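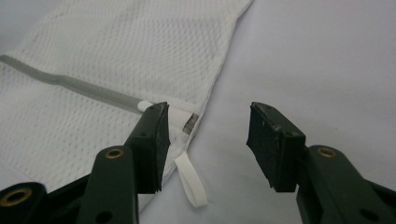
Mesh laundry bag with zipper closure.

Gudard Textile Care Fund
Progress report, second reporting period
Project: Microfiber release from household washing, Bilik district
Submitted by: Zeleke Water Laboratory

1. Status

Work is on schedule for the sampling and filter tasks and behind schedule for the household survey. Spending is within the approved budget for all lines except consumables, which are explained in section 5. No change to the end date is requested at this time.

2. Wash trials

The trials compare fiber release from polyester fleece, acrylic knit and cotton jersey when washed with and without a mesh bag. Each load is run on a standard 40-degree program with liquid detergent. Drain water is collected in full, stirred, and subsampled before filtering.

The fleece series is complete. The acrylic series is complete apart from the repeat runs at high spin speed. Cotton has not been started. Early fleece results show that the difference between bagged and unbagged loads is smaller than the spread between repeat runs of the same load. We do not consider this a finding yet. Most of the spread comes from the first wash of new fabric, and the protocol has been changed so that all test fabric is now pre-washed before measurement. Earlier fleece runs on new fabric will be reported separately.

3. Filter method

The laboratory moved from glass fiber filters to steel mesh discs in February. Glass filters shed material that was hard to tell apart from cotton under the microscope. The steel discs can be reused after cleaning in an ultrasonic bath, but blanks must be run after every cleaning. Two discs were discarded after failed blanks.

Weighing remains the weakest step. Room humidity affects the dried mass of cotton residue more than expected, and a desiccator cabinet has been ordered to replace the present one, which no longer seals.

4. Household survey

The target is 200 completed questionnaires from the Bilik district. Returns stand at some 16 percent of that number. The paper form sent out with water bills was too long, and the question on wash temperature was often left blank - many older machines have no temperature display. A shorter form has been drafted, with a program name in place of a temperature. It will be sent to the Drerkerska housing association first, where the shared laundry rooms allow forms to be left and collected on site.

Replies received so far have been entered but not analyzed.

5. Budget notes

Consumables are over the line because of the steel discs, which were not in the original plan. The overrun is covered by savings on glass filters and on courier costs. Staff time is as planned. The travel line is unused.

6. Next period

Finish the acrylic repeats and begin the cotton series.
Install the desiccator cabinet and reweigh the stored fleece residues.
Distribute the short questionnaire at Drerkerska.
Send a draft of the method section to the fund for comment.

The laboratory asks the fund to confirm in writing that unspent travel money may be moved to survey printing.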